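Call for participants: Zurnent student robotics project, tube rack team

Posted 6 March 2020

We need four more students for the two-arm project, and we would like at least two of them to doubt that it is a good idea.

The task is putting capped test tubes into a rack with a pair of robot arms.
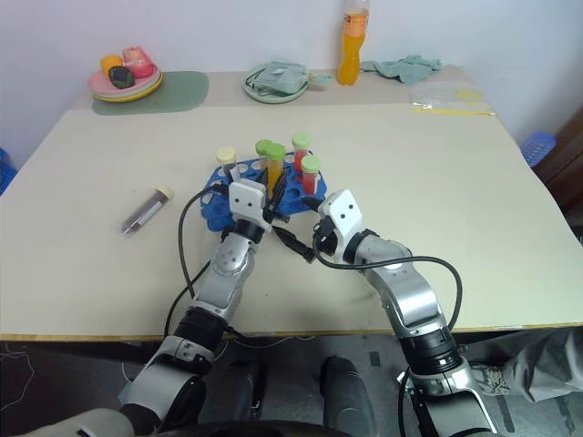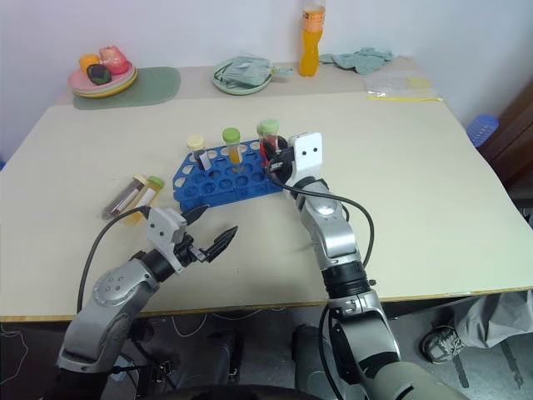 Green caps, pale caps, one blue rack.

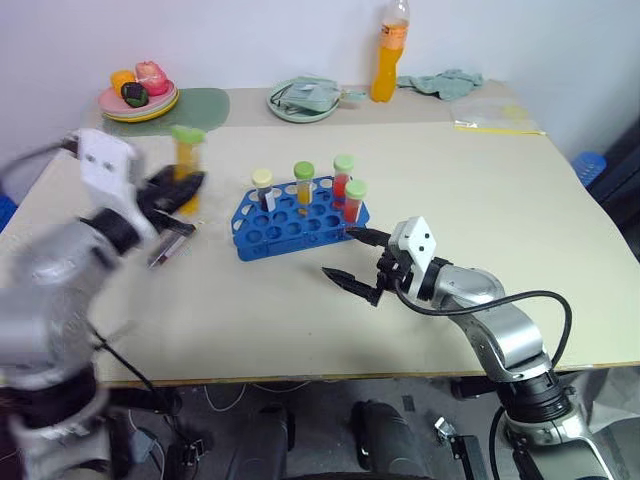
A person does this job without looking up from a conversation. The arms do not, and before anyone joins we want that understood. The proposal that got us our bench space says the system will "transform routine lab work." Neither of us wrote that sentence and neither of us would sign it today. What we have is a log of 1,273 attempts and a long list of arguments over which of them should count as a success. Is a tube that goes in the wrong hole a success? What about one that needed a second grab? The last team said yes to both. We say no, and the numbers got a lot worse.

So the work from now to July is mostly checking. You would run trials, write down what happened, and try to break the claims made in last year's report. Two people will also rewrite the scoring sheet, which has 62 fields and should have far fewer. There is some programming, but less than you are hoping for.

Who should apply

Any student at Kordestani College, any major. You should be able to give us two afternoons a week and write a plain paragraph. Experience with robots is fine. Experience with lab work is better – we are short of people who have handled tubes for a living or for a class and can say when a setup is silly.

If you want a competition entry for your resume, please look at the Prikaline club. We pulled out of the Vileto Challenge because the rules let teams pick their best run, and we don't plan to go back until that changes.

What you get

A stipend of $510 for the term, paid at the end. Your name on the report, including if the report says the thing doesn't work well enough to bother with. No course credit, though we have asked twice.

How to apply

Send one page to Nasrin Dehghan or Rawan Hamdan through the project office. Skip the cover letter. Pick any claim you have read about robots in labs, say why you don't believe it, and tell us what test would change your mind. Anything over 3,000 characters goes unread – we have classes too.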